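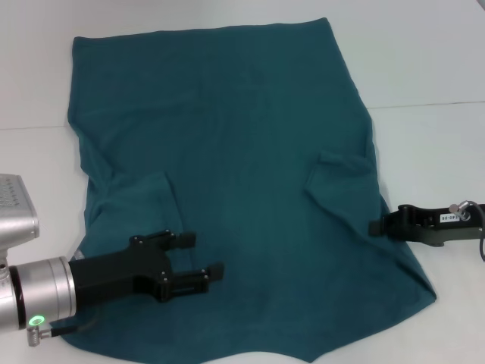

How to fold a bath towel so it stays folded

Fares Awad

A bath towel is a rectangle, at least on paper. Drop one on a table and it becomes a map of a country with disputed borders. Most bad folding starts right there, with people trying to fold the thing before they've made it a rectangle again.

You'll need a table bigger than the towel, or near enough. A bed works, but it's soft, and you end up folding the doona as well.

Step 1. Spread it out

Lay the towel down with one long side facing you. Don't fling it. Everyone flings it, and it lands with a corner tucked under itself on one side and a flap doubled over on the other.

Step 2. Find the flaps

Run a flat hand from the middle towards each edge. Terry grips itself, so a small overlap will sit there quite happily and turn up later as a lump in your finished stack. Peel flaps back by the corner. Tugging at the middle of one just makes a second one beside it.

Dark colours help. On a teal or navy towel, a crease catches the light along its ridge. On white you're working by feel.

Step 3. Square the corners

Pull opposite corners gently away from each other, then do the other pair. If your table has a join across it, line the top edge up with that and you've got a free ruler. One side will still slant. Towels shrink unevenly, and a cheap one that's been through the dryer 90 times is never going to be square again. Split the difference and move on.

Step 4. Thirds, then half, then half

Fold the long side nearest you up by a third. Bring the far side down over it, so both raw-looking edges are hidden. You now have a long strip. Fold the strip end to end, smooth it, and fold it in half once more.

If your shelf is shallow, fold the strip in thirds the second time. My sister-in-law Tala Shboul rolls hers, and we don't discuss it.

Step 5. Stack it

Folded edge out, loose edges to the wall. Press down once with both hands to let the air out. Newer towels spring back a bit – give them a few washes, and go easy on the fabric softener, which leaves them slippery and not much good at drying anyone.

Hand towels get the same treatment without the last fold. Fitted sheets are on a separate page, and I'd put the kettle on first.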